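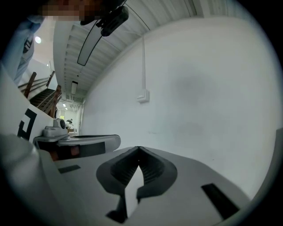

Fevstead workroom, white ceiling with the close-set beams.

Sep 13, 2025
Entry: ceiling, echo, and the Lunus quote
Written up by S. Hutapea

Spent the morning on the echo complaint. Everyone agrees the room is loud. I agree too, I work in it. What I don't agree with yet is that the ceiling is the culprit, and I'd like that on paper before we spend money on it.

The claim, as Rudd put it in their email: flat hard ceiling, hard floor, sound goes up and down between them, so cover the ceiling in Lunus panels and the problem is gone. Fine, except the ceiling isn't flat. It has parallel beams the whole way along and they are close together. Whether that breaks up the reflections enough to matter I don't know, but Rudd's drawing shows a plain rectangle with no beams on it at all. I asked which ceiling they measured. No answer so far.

Second problem with the quote. Lunus panels are meant to be glued to a continuous surface. If they go between the beams they need to be trimmed to width, and trimmed panels lose the sealed edge. If they hang below the beams they need battens, and battens are not in the price. Job number is 3144 if anyone wants to ring and argue. Be my guest.

What I did today

Clap test, standing at the door end, then mid-room, then the sink end. Recorded on my phone lying on a folded towel. Not a proper measurement and I won't pretend it is. Door end is clearly the worst, with a nasty flutter you can hear without any equipment. Mid-room is dull by comparison. If the ceiling were doing all of it I would expect the three spots to sound more alike than they do, seeing it's the same ceiling.

Then hung the two moving blankets on the long wall at the door end and clapped again. Flutter mostly gone. Took them down, flutter back. Put them up a second time because I didn't trust the first go. Same result.

So my guess is wall to wall, not floor to ceiling. A guess. Blankets are heavy and cover a lot of wall, and I have no idea how much of the effect is the fabric and how much is me wanting it to be the wall.

Phone app gave a level of 32 at 2000 Hz with the room quiet, which seems far too good with the fridge in the corridor running. I'm writing it down only so that somebody doesn't rediscover it and get excited. App is uncalibrated. Ignore.

Paint

Separate matter but it keeps getting bundled in. The Dundska rep left a tin of their "sound-softening" ceiling white and a leaflet. The leaflet has a graph with no units on the vertical axis. I've read it front and back and can't find what was tested, or in what sort of room, or how many coats. I can believe it's a decent matt white. I can't believe a coat of paint does anything to speech in a room this size.

I brushed out a test patch on scrap ply anyway and left it on the top shelf to cure. The leaflet says 5 days, and it shouldn't be touched before then. Colour match to the existing ceiling can be judged once it's cured. That is the only thing I plan to judge it on.

Also: painting between beams that close together is a miserable job with a roller. Whoever painted it in May used a brush for the sides and I'm told took twice as long as planned. If we repaint, that time needs to be in the estimate, and the benches need covering properly this time.

Where it stands

Not signing the Rudd quote as written. Before I look at it again I want the beams on the drawing, spacing and depth, and a straight answer on battens. I also want somebody who isn't me to repeat the blanket test without knowing where I think the trouble is. If you've read this far you're disqualified, sorry.

Blankets are folded under the bench by the door. Please don't use them for the van this week.

To do
- measure gap between beams at both ends of the room, don't assume they match
- borrow a calibrated meter, and get the cert with it
- price heavy curtain for the long wall, door end only
- chase Rudd re drawing, again
- check Dundska patch against ceiling, morning light and with the lights on

Added after lunch: had another listen to the recordings on headphones. Mid-room clap has a faint tail I missed the first time, higher pitched than the flutter. Could be the beams after all, could be the metal shelving. Haven't changed my mind about the quote, but the wall explanation may only be half of it. Will empty the shelving and try again.

SH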